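Girkel Toll Tag and Mileage Log, second version
Reviewed for the road trip gear pages by Fitriani Pillai
September 16, 2019

Price: $53 for the tag, plus whatever you spend on tolls
Power: sealed battery, not replaceable
Mounting: sticky pad, windshield only
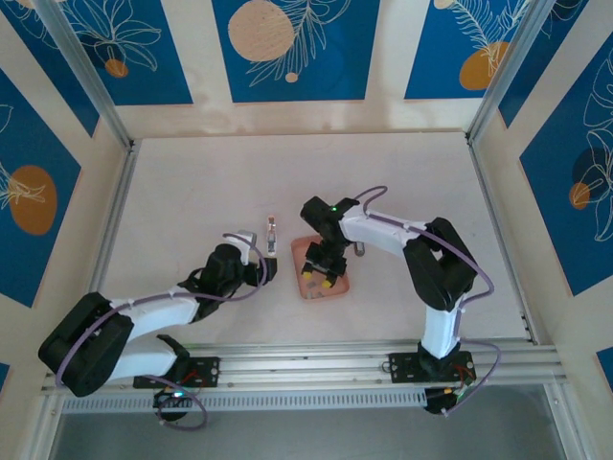
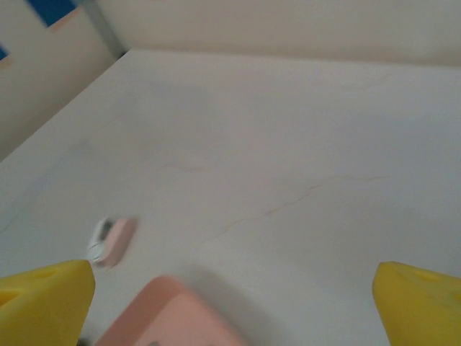
Girkel says the tag "takes the worry out of the open road." I have never met anyone whose main worry on the open road was a toll booth, but fine. You stick it behind the mirror, link it to a card, and it pays the tolls and keeps a log of your miles.

I drove 1,042 miles with it over nine days, mostly highway, in a rented sedan. The tag logged 763. The missing miles were nearly all in the hills on the third and fourth days, where it seems to give up once the phone loses its signal. Girkel's help page calls this "smart pause." I'd call it a gap, and if you claim mileage for work it's a gap you will have to fill in by hand.

Tolls went better. Every booth on the route read the tag the first time, and the charges on my card matched the posted rates. Two showed up days late, so don't settle up with your passengers on the last night – wait for the full list.

The box promises savings of up to $300 a year. I asked Girkel how they got that number and was told it "depends on driving habits." My own saving over the trip came to less than the price of a sandwich. You would need to cross a lot of bridges.

What's in the box: one tag, two sticky pads, a card with setup steps in very small print. The second pad matters. The first one let go of the glass on a hot afternoon and the tag ended up under the brake pedal, where I really did not want it.

Rental cars: check the contract first. Some companies fit their own tag, and Elikem Gyamfi wrote in to say he was billed twice on one bridge with both in the car.

The Goltberg tag costs less and skips the mileage log. If tolls are all you care about, look at that one first. A Girkel update for the log is promised for December, and I'll believe it when it counts a hill.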